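Gripper tips from my bench, part 2
by Jeferson Tavares

Tip 1: Start with the bottle
Plates and toy fruit can wait. I bring a new gripper in beside a squeeze bottle lying on its side first, and go in slow. If the fingers are too stiff you'll find out right away (ask me about my first set of Kun pads!). 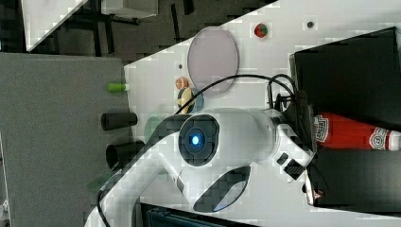
Gripper next to the red bottle, cable looped over the arm.

Leave slack in that cable, by the way. I once zip-tied mine down tight and lost the connector after 213 grasps.

Tip 2: Mix up your shapes
For comparing two grippers I like a messy table: a colander, a mug, a flat plate, a strawberry or two. Same stuff for both, up to 100 tries each, and write every drop in a notebook.

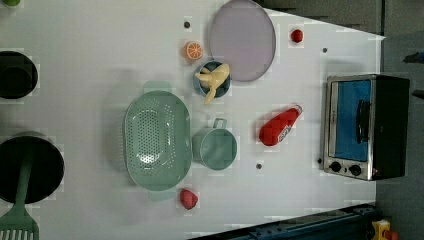 The flat plate is what sorts them out for me. The Fostasell fingers did fine on cups but kept skating off the rim, so I went back to the long jointed ones.

Tip 3: Hover before you grab
Stop the fingers short of the table and check the height by eye. Then run it at half speed.

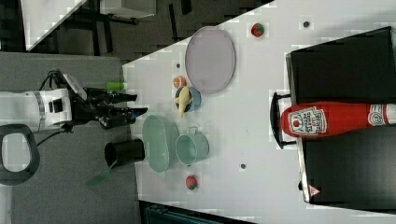
Tip 4: Wipe the pads
A damp cloth, then let them dry. I do it every 1,000 cycles.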